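felt mat under toaster, yes or no??

tellis_crumbs
ok so moved the toaster off the counter onto the white table, back of a big beige felt mat. partner says felt + toaster = fire waiting to happen. I say it stops the scratching and the rattle. who's right. also how do you get crumbs out of felt, driving me nuts 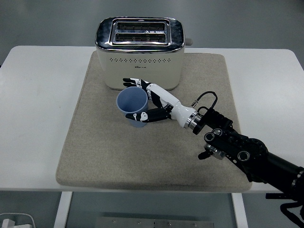
cream two-slot, on the felt

Reece Greenwood
Depends what the felt is. Wool is pretty hard to light, polyester melts. Check the tag. Mine was a Hollis one, 3 mm, no tag at all, so I pitched it.

hobbsend22
partner's right. take it off. crumbs get down in the fuzz, right by the heat. had one go brown underneath after 12 months of bagels

tellis_crumbs
brown how?? like scorched or just greasy

hobbsend22
scorched. stiff patch, smelled like burnt hair

Terence Whiteley
Burnt hair smell means wool, so Reece's point stands, it didn't catch. I've had a toaster on wool felt since November and the underside is barely warm. Crumb tray emptied every week tho. People skip that and then blame the mat.

hobbsend22
"barely warm" ok, do 3 rounds back to back and feel it again

tellis_crumbs
no tag on mine either, ugh. bought off Clalik, listing just said "desk felt". you can kinda see darker smudges on it down by the front, lower right. tried dish soap, no luck. tea maybe
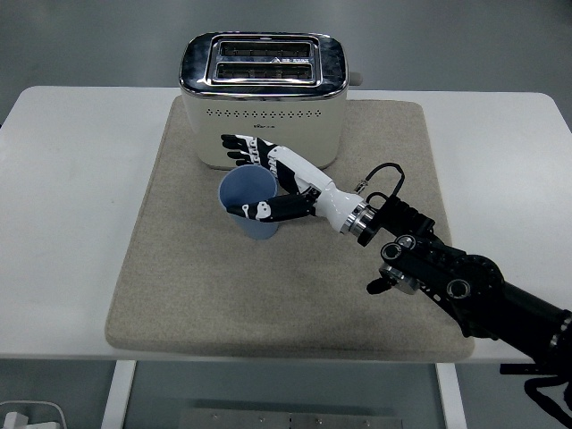
table, mat, toaster, blue cup

clalik_returns
Desk felt is nearly always polyester. Sold for keyboards. I wouldnt

Reece Greenwood
Agree w/ above. Pull one fiber and hold it to a match over the sink, melts to a bead = plastic. Lint roller for the crumbs, then vacuum with the brush thing. Don't scrub, it pills.

tellis_crumbs
doing the match thing tonight. if it beads I'll get a tile or somthing to go under the toaster and keep the felt for cups. plenty of mat left over in front of it
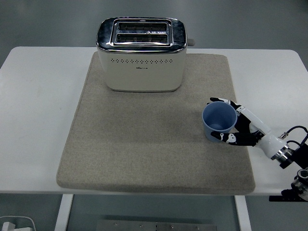

Terence Whiteley: a tile works fine, get a matte one, glazed slides around on felt. And push the toaster forward a bit if there's a wall or curtain behind that table.

hobbsend22
silicone trivet. 400 times easier. goes in the dishwasher

Terence Whiteley
And looks like a dog bowl mat.

tellis_crumbs
update, it beaded. hard little black bead. partner unbearable now. tile size anyone? the Alonik ones look kinda small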